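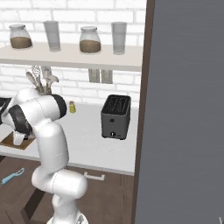 I made a lentil stew in February that was supposed to take 26 minutes. It said so right at the top, next to a cheerful little clock. I started when I got in from work, I had the radio on, I was in a perfectly good mood, and I sat down to eat at ten past nine. If you'd like the full number, it was 170 minutes, and yes, that includes the walk to the store for cumin, and I'm counting the walk because I was the one who walked it.

So this is my complaint, and I've been carrying it around all winter. The times printed on recipes are wrong, everybody who cooks knows they're wrong, and we've all agreed to blame ourselves.

## Where the minutes go

Read the ingredient list on almost any weeknight recipe. "Two onions, finely diced." "Four cloves garlic, minced." "One butternut squash, peeled, seeded and cubed." See what they did there? The clock starts after the comma. Somebody has already peeled that squash, and I'd love to meet them, since the last one I peeled by myself took most of a podcast and a piece of my thumbnail.

Then there's caramelized onions. I'm not the first person to be angry about caramelized onions and I won't be the last. Five to ten minutes, the recipe says, until deep golden brown. I've cooked onions on gas, on electric, on a camping stove in the rain, and in ten minutes what you get is warm onions. Nice ones! But warm. The real thing wants the better part of an hour, and everyone who has ever written down "ten minutes" has stood at a stove and watched it not happen.

And preheating. My oven at the old apartment in Valcombe took so long to heat that I used to turn it on before I'd decided what I was making. That never gets counted either. Nor does hunting for the lid, or washing the one good pan because it's still got breakfast in it, or reading step four twice and finding out the beans were meant to go in during step two.

I pay for a recipe app, Flestia, and I like it, mostly. I went through my saved dinners one evening and 49 of them claimed to be ready in half an hour or less. I've cooked nearly all of them. I can think of 3 that came in on time, and one of those was toast with things on it. 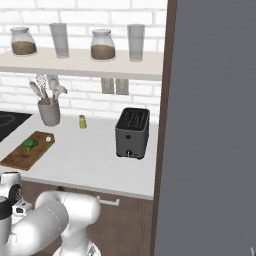 ## It's worse for beginners

My friend Duarte Cunha learned to cook last year, after his divorce, at an age when most people have either picked it up or given up. He's a careful man. He reads instructions before he opens the box. And for months he was convinced he was terrible in the kitchen, because a "quick chicken supper" kept taking him until bedtime. The food was good! I ate it. It tasted the way it was supposed to taste. He just thought there was some speed that normal people had and he didn't.

I think that's a rotten thing to do to someone. He was tired, he was cooking for himself in a place with hardly any furniture, and a piece of paper was telling him every night that he was slow. He went back to takeout for a while. I don't blame the chicken recipe for all of that, but I blame it for some.

People say, well, you get faster. Sure you do. I've been cooking dinner for most of my adult life and I'm a good deal quicker with a knife than I was. But who is the recipe for? Somebody who can break down a squash in ninety seconds doesn't need to be told how to make squash soup. The person reading every line, with a finger on the page, is the one the number ought to fit.

## The other side, which I've heard at length

I brought all this up with Tiago Valente, who cooked on the line at Prata for years and now writes recipes for a living, so he's basically the enemy. He was pretty cheerful about it. He told me he once turned in a braise with the true time on it, start to finish, shopping bags on the counter to plate on the table, and the editor cut it nearly in half. Nobody clicks on a long braise, he was told. He also said that when he tests a dish he's got sharp knives, a big clear counter and a dishwasher, and he has made the thing six times already, so even his true time isn't mine.

I can see that. I can see too that any single number is going to be off for somebody. My kitchen has a drawer that has to be opened before the other drawer, and I don't expect a cookbook to know about it.

But the errors never go the other way, do they? If these were just rough guesses, half of them would be too long. I'd be forever sitting down twenty minutes early with a glass of wine, thinking, well, wasn't that snappy. I can't remember it happening once. When every mistake leans in the same direction, I start to think somebody's leaning on it.

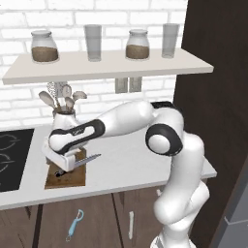 *A serrated knife over the cutting board, with jars and glasses on the shelf behind.*

## What I'd like

I'd like two numbers. Let the first be how long it takes a person who does this for a living, if they really want to brag. Let the second be how long it took somebody's brother-in-law, starting with whole vegetables. Print them the same size.

I'd like "peeled and cubed" moved out of the ingredients and down into the steps where it belongs, because it's work, and it's usually most of the work. The shopping list should be a shopping list. One onion. You buy an onion, you bring it home, and then step one says to chop it.

And I'd like the word "meanwhile" used a lot less. Meanwhile, make the dressing. Meanwhile, toast the nuts. I've burned more nuts during a meanwhile than I ever have on purpose-built nut time, and I say that as someone who buys nuts in the big bag.

I don't mind slow dinners, is the thing. Some of my favorite evenings have been long ones, standing around with the window steamed up and a spoon in my hand. If that stew had said three hours I'd have made it on a day off and enjoyed the whole business. I'd have called my sister while it simmered. It was a very good stew, by the way. I've made it twice since, and I've crossed out the 26 on my printout and written the real number next to it in pen. Duarte has a copy.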